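Forum > Kitchen and Pantry > Fruit and Vegetable Storage
Thread: Keeping citrus in the carton it came in

Prata
February 26, 2025

Question on storage method. We get oranges by the box at this time of year and I have always moved them to a wire rack in the pantry. The pantry is now full, so the current box is on the living room table and I am considering leaving the fruit in it until it is eaten. Printed orange box, white on the inside, upright sides. Room is kept at normal indoor temperature. Expected time to finish the fruit is under two weeks.

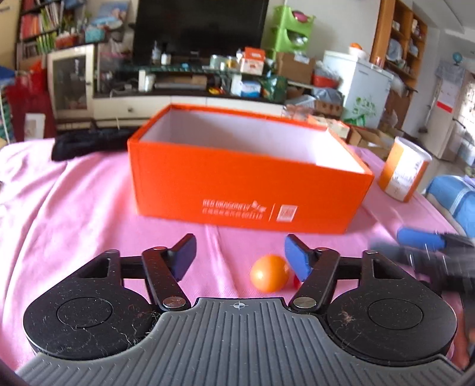

Does a carton need to stay open once it is indoors?

Leave it open. Citrus gives off moisture, and a closed carton holds that moisture against the peel.

That is the advice I was given at the store, and I have followed it so far. What I want to know is whether the carton itself is a problem over that period, compared with a rack.

Filtel

The carton is fine for two weeks. Depth of fruit matters more than the container. One layer on the bottom, stems in any direction, small gaps where possible. Once you stack to three layers the bottom fruit carries the load and soft spots start at the contact points.

Check every 2 days. Remove anything with a soft patch or a dusty green or white spot, and wipe whatever was touching it.

Jesuslow

Disagree on room temperature. I kept a log in August: 49 oranges on a shelf in the kitchen, same variety, same purchase. I lost 5 to mold by day ten. The ones in the refrigerator drawer lost none over the same period. If there is refrigerator space, use it, and only keep out what you will eat in the next few days.

Filtel

August in a kitchen is a different case from winter in a living room. What was the temperature?

Jesuslow

Around 80 F in the afternoon. Granted, that is warm. I would still refrigerate.

Prata

Refrigerator space is limited, so most of it has to stay out. I have it down to a single layer now. Oranges flat on the bottom, and there is some red fruit in with them. 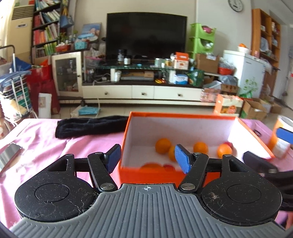 The box has a handle hole cut in the side wall, so I assume there is some airflow at that level even when the top is covered. My plan is to keep the top open during the day and lay a dish towel over it at night, mainly for dust. There is a tablecloth underneath and I could put a cooling rack between it and the box if that makes a difference.

Zevow

Skip the cooling rack. Air under the box does nothing for fruit sitting on the bottom of the box. If you want air below the fruit, the rack goes inside the box.

What is the red fruit? If it is apples, take them out. Apples release ethylene. Oranges do not ripen further after picking, but ethylene does speed up aging of the peel and the stem end. If it is pomegranates, leave them where they are.

Filtel

The ethylene effect at that scale is small. Open box, a handful of fruit, ordinary room. I would separate them for a month of storage. I would not bother for two weeks.

Zevow

Separating them costs one bowl. I don't see the argument against it.

Jesuslow

Agree with Zevow on the bowl. Also skip the dish towel unless it is loosely woven. A thick one is a lid.

Prata

Noted. Red fruit goes in a bowl, no towel, no rack. I will weigh one orange at the start and again at the end to see how much water it loses. Starting weight on the kitchen scale is 143 g. Will post the second number when the box is finished.

Filtel

Weigh two or three if you can. One orange won't tell you much, and the peel thickness varies within a box.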